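Folding a small carton is a two-second job for a stockroom clerk and a hard one for a machine. Corrugated board bends where it is creased, but also where it is not, and a flap can hide its own edge from an overhead camera.

Lumturie Ivanov, who runs manipulation trials at Kenach, has logged 2,000 attempts with a two-arm bench setup. The arms share a rail and work from opposite sides of the box. A wrist view supplies what the fixed view misses.

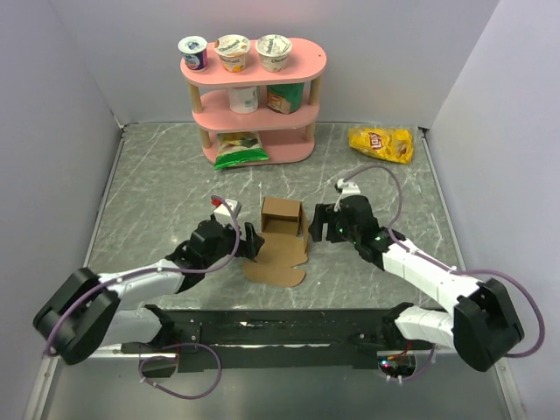
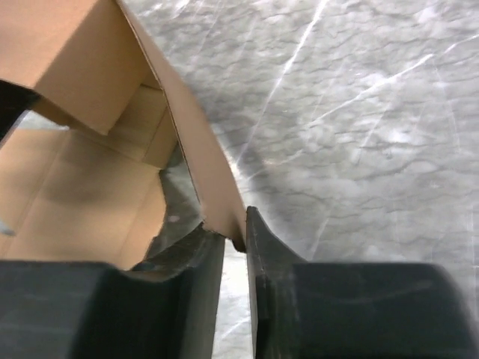
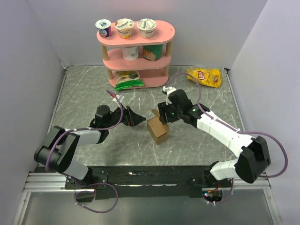 Box handling at the Kenach bench. The center photo is the view from a gripper.

By Ivanov's count, 31 percent of the attempts ended in a usable carton. Most failures came at the second flap, when one arm had to hold still while the other pushed.

"Grip force is the easy part," she said. "Timing between the arms is where we lose the box."

Bushra Bugti, operations manager at the packing firm Hinwood, wants 50 cartons an hour before she will clear floor space for a trial. Kenach's best hour so far is well short of that. The next round of tests, set for September, will use heavier board.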